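Home Older posts Recipes Letters About me

Learning to bake rye bread in a small kitchen
April 9, 2018

When I moved to Clekthorpe I could not find the bread of my childhood. The shops here sell good white bread and a brown one that is sweet, but I wanted the dark, sour kind with the hard crust. So in October I began to bake it myself, and since then I have baked every week, with results that were not always for guests.
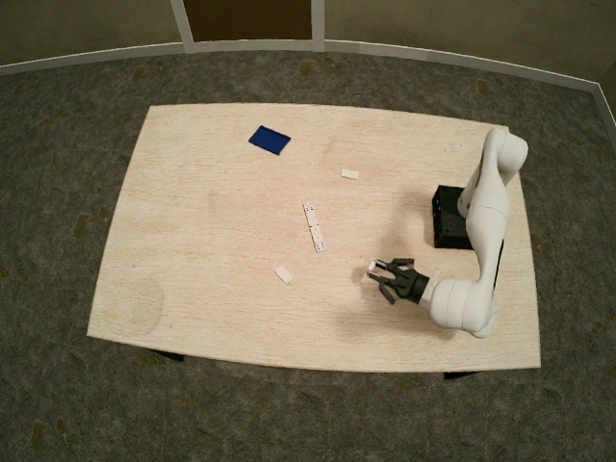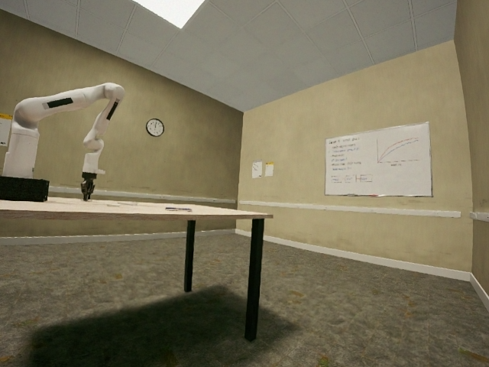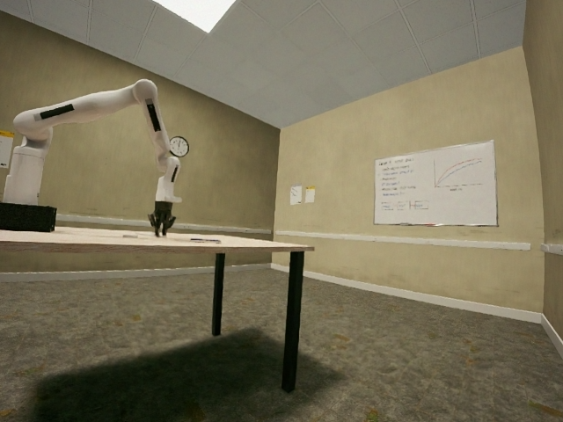 The first thing I had to learn was patience with the starter. I mixed rye flour and water in a jar and fed it each morning before work. For five days it smelled like wet paper. On the sixth day it smelled like apples, and I was so happy that I called my sister, who was at the dentist and could not answer.

My first loaf was a brick. I had used 1,000 grams of flour, as in my mother's notebook, but she baked for seven people and had a big oven. Mine is narrow, and the loaf touched the wall on one side and burned there, while the middle stayed like clay. Now I make a smaller one, with 243 grams of starter and a little more water than feels correct. Rye dough should be sticky. If you can form it nicely with your hands, it is too dry. I use a wet spoon and push it into the tin, and I smooth the top with the back of the same spoon.

My neighbor Amândio Sampaio bakes too, but he makes corn bread in the way of his village, and we do not agree about salt. He puts it in at the end. I put it in with the flour – my mother did so, and I have no better argument. We exchange half a loaf now and then, and I must admit that his is better on the first day. Mine is better on the third. Rye needs this time. If you cut it warm, the knife comes out covered with paste and you will think that you failed.

About the flour: the mill shop on Stanon Road has a coarse one and a fine one. I mix them, two parts fine and one part coarse. In winter I also add a spoon of caraway, which my husband picks out with his fingernail and leaves on the plate. I have stopped to discuss it with him.

The kitchen is cold in the mornings, so the dough stands in the oven with only the lamp on. It takes five hours, sometimes six. Once I forgot it there and heated the oven for a pizza, with the cloth still over the tin. The cloth is gone – the tin is fine.

Next I want to try the bread with boiled potatoes in it. The recipe is in the notebook also, but one corner of the page is missing and I do not know how much water she used. I will begin with little and write here how it goes.

Contact | Copyright 2018, all texts by the author | Back to top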